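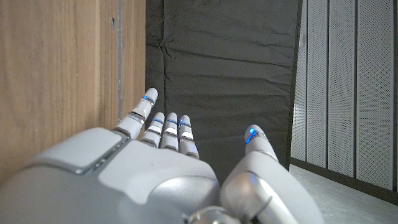 Notes from the Hand Club
May, by Elsie Entwistle
Last updated: May, evening

I promised my sister I would write something about the robotics club before the school year got completely away from me, and since supper is in the oven and the dog is finally asleep, I'm going to try to get it all down in one go. Apologies in advance for the length. Anyone who has ever asked me how my day went knows what they're in for.

For the few of you who are new, I help out with the after-school robotics club at Tronstead, and this spring the students picked hands as their project. They could have had a rolling cart or a sorting machine (I may have pushed a little for the sorting machine), but once a couple of them got it into their heads that they wanted to program fingers, there was no talking them around. The hand has four fingers and a thumb, and each one ends in a little blue light, and I will admit that the lights won over a good many of the students who had been on the side of the cart.

The students split themselves into groups and gave the groups names, which took up most of our first meeting. We ended up with Sesten, Prado and Cillia. I asked where the names came from and got three different stories, so I've stopped asking. Sesten has the finger poses, meaning things like open, fist, point, and pinch. Prado handles the wrist camera and what the hand is supposed to do with what it sees. Cillia keeps the notebook, and I want to say a word about that notebook, which I think is the best thing any of our groups has made.

It started as a plain list of what they tried and whether it worked. Then somebody added a column for what they had expected to happen, and after that it got really good! There's an entry from early spring that just reads "expected pinch, got wave." There's another where they argued for half a page, in two colors of ink, over whether a pose should count as open if the thumb is still tucked in. We now have 159 entries, and I've read every one of them, some out loud to my husband, who was very patient about it.

The open hand is the pose we start everything from. It sounds like the easiest one in the world, and I thought so too, and we spent three meetings on it. The fingers all want to go up together nicely enough, but a thumb is its own creature. It has to swing out to the side far enough to leave room for whatever the hand is about to pick up, and if it comes in too early it gets to the object before the fingers do and knocks it over. We lost a lot of paper cups that way. Sesten finally sat down and put their own hands flat on the table and opened and closed them very slowly for most of an afternoon, watching their thumbs. I joined in. I'm fifty-four years old and I had never once paid attention to what my thumb does when I reach for a cup of coffee, and now I can't stop.

After that they changed the order, so the thumb goes out first and comes in last, and the cups started staying upright more often. Cillia's tally for the cup trials stands at 143 tries, with a long run of dropped ones at the beginning and a much happier stretch toward the end. The foam ball is coming along too. The pencil is not. We don't talk about the pencil in front of Sesten.

Prado has had a harder road, I think. When you look out from the wrist, the back of the hand takes up a lot of your view, and the fingers stand up right in front of whatever you were hoping to look at. They went back and forth on that for weeks. One student wanted to do all the looking before the fingers opened, and another wanted to look through the space between the thumb and the fingers, and they each built a version, and both versions work some of the time. I've told them they don't have to pick one before the showcase. I could see the relief go around the table.

The showcase is the last thing on our calendar. Families are invited to come at 4, there'll be lemonade, and each group gets a few minutes to show what they did and what they're still stuck on. I asked for that second part especially. I was the kind of kid who would hide a mistake under the bed if I could, and I'd love for these students to stand up in front of their grandparents and say "we don't know why it does this yet" with their chins up. Cillia is going to read from the notebook. They've asked me not to help choose the entries, and I'm trying very hard to respect that, though I did leave a sticky note on the page with the wave.

If you have a spare foam ball at home, or any kind of soft, cheap thing about the size of an orange, please send it along with your student. Ours are getting pretty squashed. Paper cups are welcome too, the small ones.

The oven timer is going, so I'd better stop. I'll write again after the showcase and let you know how the pencil did.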